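Séance 7 – Budgéter un poste de préhension (notes)

Rappel : prix d'achat ≠ coût du poste. Devis Plotix : 1004 € HT la pince à main, sans les patins. Patins mousse ou caoutchouc = consommable, à compter à part (53 € la paire chez Hodeo). Prévoir deux pinces par table si tâche à deux mains.
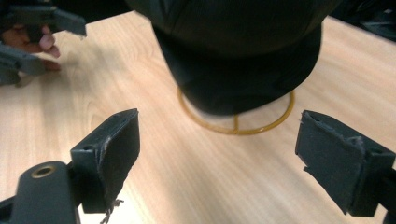

Fig. 1 – Casquette sur support métalique, pinces ouvertes. Noter l'usure des patins.

A mettre dans le tableau :
- patins de rechange
- visserie, inserts
- objets de test
- délai Sultinus, 7 semaines, donc commander en aout

Amortissement : voir cas Rutherford, a finir chez vous.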